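About Evby

Movie news for people who have stopped believing movie news
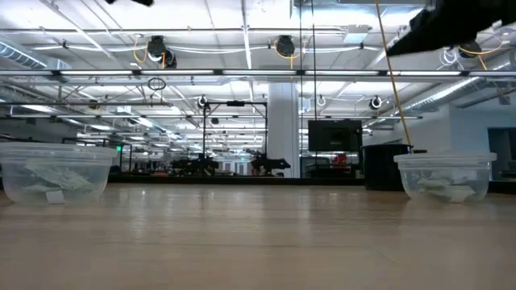

Who we are

Evby is a small film and celebrity site run out of Dindeck. We started because we were tired of reading that a trailer had "broken the internet" when our internet was working fine. Our first post went up in August and had 403 readers, most of them looking for something else.

What we cover

New releases, casting rumors, box office claims and the odd anniversary post that a publicist would like us to call a celebration. If a studio says a movie is a hit, we ask who did the math. Sometimes the studio is right. We print that too, a bit grudgingly.

How we work

A rumor needs 3 separate sources before we run it, and a star's cousin's fan page doesn't count as one. Reviews stay under 900 words. We don't give stars or grades - four out of five has never told anyone much.

Who pays for it

Ads, mostly, and the Gallegos newsletter, which we publish twice a month. Cutitz handles our video clips. Neither one sees a review before you do, though you're welcome to doubt that. We would.

Page last updated April 9, 2019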